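# Hanging cell: setup and upkeep

Notes for the garment-hanging cell in the Jenero dataset. The cell is used with a pair of hand-held grippers, left and right, and records from the camera on each one. It lives in the Toder building and gets rebuilt every time the room is needed for something else, so most of this file is about putting it back the same way.

## Contents

- 2901 episodes, of which 642 are knitwear
- 2 grippers per episode
- `episodes/`, `calib/`, `notes/`

## Building the cell

1. Put up the backdrop first, then the side panels. Clip the panels along the top edge. Pull out the worst of the folds but don't iron them.
2. Put the rack in front of the backdrop with the top rail parallel to it. Leave enough room behind for a hanger to swing without touching the fabric.
3. Hang the empty hangers on the rail. Spacing is up to the operator and should change between sessions.
4. Turn on all the ceiling lights. Sessions with one panel off are tagged `lowlight` and kept in a separate folder.
5. Start with the garment in front of the rack, within reach of both grippers. 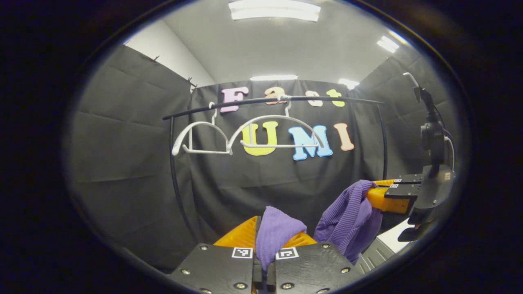 *Purple ribbed knit held in one gripper and draped over the other, two empty white hangers on the rail behind.*

## Gripper care

The orange fingertips are soft and wear along the ribs. Change them in pairs, after 400 grasps or at the first split, whichever comes first. An old tip next to a new one closes off center and the width reading drifts.

The black finger plates are held by screws. Check them with the short driver before each session. Snug is enough. Gonia plates from the first batch strip easily, and a stripped plate has to be replaced whole.

Wipe the square markers with a dry cloth. No alcohol: it lifts the print. If a marker is scratched or peeling at a corner, replace it and run `calib/width.py` again before recording. Old width files go in `calib/old/`. Don't overwrite them.

Route the cable along the mount and leave slack at the top. Lint from knits collects where the tips meet the plates. Brush it out at the end of the day.

## Known problems

- Marker tracking drops out when fabric covers the plates. Short gaps are filled in by interpolation and flagged in the episode file. Long gaps are left empty.
- Ribbed knits catch on worn tips. Episodes with a snag are marked `snag` and were not removed.
- Nearly all the early episodes have the rack slightly left of center. The tape marks on the floor were moved in September.
- The Magalhães export script drops the `lowlight` tag. Use version 2 of the script or copy the tags over by hand.

## To do

- Spare clips for the side panels
- Write up the tip mold settings
- Second calibration board for the right gripper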